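February
By Thu Doãn

I had whooping cough this winter. I am writing down how it went because when I was looking for an account by an adult who'd had it, most of what I found was about babies.

It started as a cold. Runny nose, a bit of a sore throat, no fever worth mentioning. I went to work. I took the bus both ways and ate lunch with people. At the end of the first week I had a small dry cough and figured the cold was on its way out.

The second week the cough got worse and everything else got better. My nose was clear, I had an appetite, I felt fine between coughs. Then I would get a fit, usually at night, and it was not like any cough I'd had before. You cough and cough on the same breath until there is no air left, and then you have to drag the next one in. I never made the whooping noise. I have since read that plenty of adults don't, and that it's one reason we get missed.

Twice I threw up after a fit. Once I was in the parking lot of the Rizvi pharmacy with a bag of cough drops in my hand, and a woman came over to ask if I was choking. The cough drops did nothing, by the way. Neither did the syrup.

I called the Skarolo clinic in Mevthorpe and got an appointment the next morning. The first person I saw listened to my chest, said my lungs were clear and that a cough can hang on after a virus. That was reasonable. Most coughs are what she said. But she also asked when I'd had my last tetanus shot, and I had to look it up on my phone. It was 12 years ago, after I stepped on a nail. The adult booster is recommended every ten years, and one version of it (Tdap) also covers whooping cough. Mine was the plain tetanus and diphtheria kind, so my last protection against pertussis went back further than that, probably to childhood.

She did a swab. It goes up the nose and a good way back, and it made me cough for the rest of the appointment.
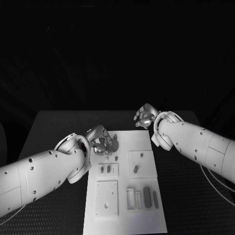 Two white robot arms reaching in over the table.

The result came back positive and I got a phone call, then a second phone call from the county health department. Whooping cough is a reportable disease, so they want to know where you've been and who you live with. The call took 45 minutes. The man was patient and had clearly done a lot of these. He wanted to know about infants, pregnant women and anyone with a weak immune system. I don't live with anyone like that, but my sister was due in the spring and I had been at her kitchen table the weekend before the cough got bad. Calling her was the worst part of the whole thing.

She was fine. Her doctor put her on antibiotics as a precaution and she had the Tdap shot a little later, which is recommended in the third trimester of every pregnancy anyway, so the baby is born with some antibodies. I did not know that. She lives 300 miles away and I'd driven there with what I thought was a cold. I have thought about that a fair amount.

I got five days of azithromycin. I expected to feel better by the end of it, the way you do with strep, and I did not. My coworker Victor Athumani had it a few years ago and told me to plan on months. I thought he was exaggerating. The antibiotics are mostly to stop you from passing it on. By the time you have the real cough the bacteria have already damaged the lining of your airways, and that has to heal by itself. I was told to stay home until I'd finished the full five days, and after that I could go back to work even though I was still coughing. Explaining this to people on the bus was not possible, so I wore a mask and sat at the back.

Things that set off a fit for me, in case anyone is comparing notes: cold air, laughing, talking on the phone for a long time, toast crumbs, lying flat, brushing my teeth too far back. Yawning, for some reason.

What helped a little was sleeping propped up on two pillows and a folded blanket, small meals, and water by the bed. I ran a cool mist humidifier, an Akar that I already owned. I can't say if it did much, but I slept better with it on. I also pulled a muscle in my side from coughing and had to learn to hold a pillow against it when I felt one coming.
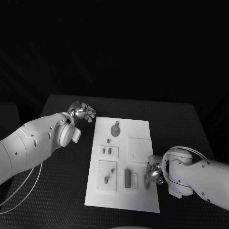 The white board on the table, with an arm at each side.

The part I keep going over is the timing. You are most contagious in the first couple of weeks, and for most of that it looks like a cold. Nobody tests a runny nose for pertussis, and I don't think they should. So I don't know what I would have done differently except have the shot, and maybe stay home with the cold. I have the sick days. I just didn't use them.

I don't know where I caught it either. The health department man said it usually takes a week or so to show up after you're exposed but can take up to three weeks, and when I tried to list everywhere I'd been in three weeks it was hopeless. Grocery store, office, a birthday dinner, the library, the dentist's waiting room. He said there had been other cases in the county and left it there.

I asked at the clinic whether I was now immune. The answer was yes for a while, not for life, and that I should still get the booster. I booked it at the same pharmacy where I'd coughed in the parking lot. It took less time than parking. My arm was sore that night and normal by the next afternoon.

As of now I am in week nine. I have one or two fits a day, mostly in the evening, and they're short. I went for a walk yesterday, 20 minutes in the cold, and only had to stop once. I'm told that the next cold I get may bring the cough back for a bit even after it's gone, and that it doesn't mean I have it again.

My sister's baby is due in April. I'm waiting until the cough is completely gone before I go up - her doctor says I could go sooner, but I'd be nervous the whole visit and so would she.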